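Der lange Weg des Essstäbchens in den Korb

Wer wissen will, wie weit die Robotik ist, sollte keine Messe besuchen, auf der etwas tanzt. Aufschlussreicher ist ein Donnerstag bei Urkico, wo die Software Erkar lernen soll, Essstäbchen in einen Behälter zu stellen. Ein Kind kann das mit vier, Erkar hat dafür 2.503 Demonstrationen bekommen und bittet um mehr.

Die Demonstrationen entstehen in ganz normalen Küchen, mit Greifern, die ein Mensch in der Hand führt. Aus den Aufnahmen wird die Bewegung der Finger rekonstruiert, und daraus lernt die Steuerung, welche Bewegung auf welches Bild folgt. So weit die Theorie. In der Praxis besteht der Beruf des Entwicklers darin, Zeitstempel zu verschieben - einmal lief die Öffnungsweite dem Bild 118 Millisekunden hinterher, und Erkar griff wochenlang mit großer Eleganz ins Leere.
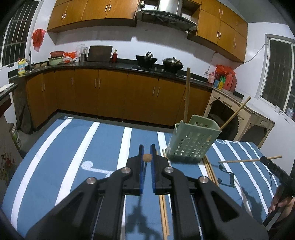
Zwei Greifer, eine blau-weiß gestreifte Decke: Der rechte hält ein Stäbchen, hinten steht der grüne Korb.

Schwierig ist vor allem die Wahrnehmung. Ein Stäbchen ist lang, dünn und aus manchen Blickwinkeln kaum mehr als ein Punkt. Gestreifte Tischdecken helfen da wenig, denn für die Kantenerkennung ist jeder Streifen zunächst ein sehr großes Stäbchen. Das Planungsmodul Estov, das die Griffe sortiert, schlug im Oktober denn auch vor, die Decke anzuheben. Rechnerisch war der Plan einwandfrei.

Inzwischen prüft Estov 6 Griffvarianten, bevor sich etwas bewegt, und verwirft die meisten davon selbst. Die Trainingsläufe enden nach 2.000 Schritten, danach wird das Modell erfahrungsgemäß nur noch selbstbewusster. Als Nächstes sind Löffel dran. Die spiegeln.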